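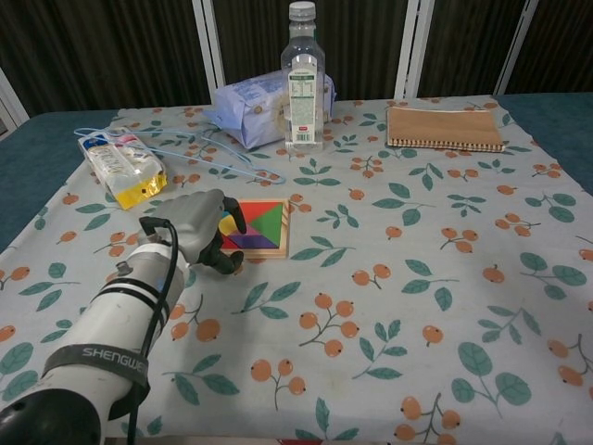 노턴 체류허가(Noton residence permit)

노턴 체류허가는 바리오스 자치령이 외국인 계절노동자와 그 가족에게 발급하는 기한부 체류 자격이다. 관할 기관은 노턴시에 있는 이민등록소이며, 포니츠와 노라르에 지소를 둔다.

개요
허가 기간은 2년이고 한 차례 연장할 수 있다. 연장 신청은 만료 6개월 전부터 받으며, 심사 중에는 기존 자격이 유지된다. 배우자와 미성년 자녀는 동반 자격으로 함께 등록하지만 취업하려면 별도의 승인을 받아야 한다.

신청 절차
신청자는 고용계약서, 여권 사본, 거주지 증명을 제출한다. 접수는 지소에서도 가능하나 지문 등록과 면담은 노턴 본소에서만 이루어진다. 신청이 거부되면 통지일로부터 3주 안에 이의를 제기할 수 있다.

연간 한도
한도는 매년 8월에 공고된다. 포니츠 지역에 배정된 인원은 252명으로, 대부분 과수 농가와 통조림 공장에서 일한다. 노라르에는 별도 한도가 없고 본소의 잔여분을 나누어 쓴다. 한도를 넘긴 신청은 이듬해로 이월되며 접수 순서가 그대로 인정된다.

같이 보기
바리오스의 국적법
계절노동 협정
노라르 국경사무소

최종 수정: 2025-06-09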